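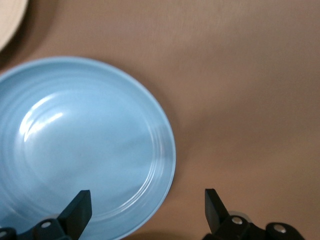

Carys Craddock wants to know first whether the marks catch a fingernail, and nothing else can be settled until that is answered. Metal transfer sits on top of the glaze and the nail slides over it. A scratch goes into the glaze and the nail stops.

Gray marks on glazed plates, ridged rim
Posted by Huw Edwards

I have a set of light blue plates with thin concentric ridges around the rim, plus a few plain cream ones. After a year of daily use the blue ones have fine gray lines in the well and a dull film between the ridges. The cream ones show the lines less. Dishwasher is a Nullard, normal cycle, tablets. I have tried dish soap and a nylon brush. Is the glaze worn out, or is this removable?

Edit: nail slides over all of them.

Carys Craddock
Then it is metal transfer from cutlery. The glaze is harder than the steel and takes a deposit off the knife. Use a mild oxalic acid cleanser, powder or cream.

1. Wet the plate, apply a small amount, leave one minute.
2. Rub with a damp cloth in circles. No scouring pads.
3. Rinse twice, wash with dish soap, rinse again.

Wear gloves. Do not mix it with bleach. Try one plate first and check the gloss under a lamp held low to the side.

The film between the ridges is a separate matter and is probably limescale. Soak in one part white vinegar to four parts warm water for 20 minutes, then run a soft toothbrush along the grooves, following the rim. Our water tests at 345 ppm and I do this every January.

Wyn Sayce
baking soda paste worked on mine. took ages though

Branwen Dafis
Agree with Carys on the cleanser. Two additions. Check the rinse aid and the salt setting on the Nullard; mine left the factory set for soft water. Also stack with a sheet of felt or paper towel between plates. The unglazed foot ring on the underside of one plate will abrade the well of the plate beneath it, and those marks do catch a nail and do not come out.

Huw Edwards
Cleanser took the lines off the first plate in two passes. Vinegar soak is planned for Thursday. Salt was set to the lowest position.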